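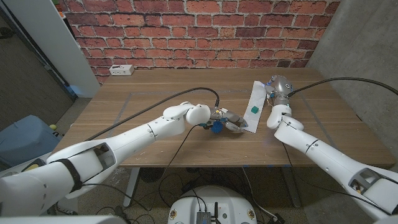
Remthorpe is looking for freelance writers to research and write biographies of actors, TV hosts and the people they are married to. The site has 2511 profiles online, and many of them were written quickly and need to be done over. You will work from home, on your own computer, at hours you choose. How you keep your notes is up to you. Some people use a spreadsheet, and some would sooner write a person's career out on paper year by year. We only ask that the dates are right when the profile comes in.

Freelance Biography Writer (entertainment)
Remote, part-time, contract
Apply by March 22, 2021

What you will do

Each assignment is one profile of up to 1000 words. Most cover early life, education, career, marriages and children, and current work. The editor sends you a name, the old profile if there is one, and a list of questions that readers have sent in. You find the answers, write the text and attach your sources.

A large share of our subjects are supporting actors and former spouses. They do not give many interviews. You will spend a lot of time in newspaper archives, cast lists, court records and old TV schedules. If you cannot find a birthplace or a wedding year, leave it out and tell the editor. Please do not fill the space with a sentence saying that the person is private.

We do not publish home addresses, names of children under 18 who are not in the public eye, or medical details the person has not talked about. Net worth figures are being taken off the site, so you will not be asked to write them.

What we need from you

Clear written English. American spelling.
Some published work. A local paper, a fan site or your own blog is fine.
Experience checking facts against more than one source.
Room for at least two profiles a week.

A degree is not required. Knowledge of American television from the 1980s and 1990s would help, as would reading ability in Spanish, Swedish or Norwegian. We have a backlog of Nordic film and stage actors and only one person to work on it.

Pay

$110 per finished profile, paid monthly by bank transfer. One round of edits is included. If we ask for a second round because our instructions changed, that is paid separately. A profile dropped by us after you have started is paid at half the rate. There are no bonuses for page views.

Writers keep their byline. Remthorpe buys the right to publish the text and to update it later. When an update is made by someone else, both names are shown.

Who you will work with

Gudrun Sjögren edits the actor profiles and will be your main contact. Murdo Innes handles TV and radio hosts. Corrections from readers and from the subjects themselves go to Ariel Villanueva, who may write to you with a question about a source months after a profile has gone up, so keep your notes.

The contract runs through the end of November and can be renewed if both sides want to.

How to apply

Send one email with the following:

A short note on which actors, shows or periods you know well.
Links to two pieces you have written, or the text pasted into the email.
The name of one person you would like to profile, with three sources you would start from. Please do not write the profile itself.
The number of profiles you can take on in a normal week.

Put "Biography writer" in the subject line and use the jobs address on our contact page. No attachments, please, as the mail filter removes them.

Applicants we want to go further with will be given a paid test: one profile at the normal rate, with ten days to finish it. Everyone who applies will get a reply. Questions about the contract or payment can be sent to Gudrun before you apply.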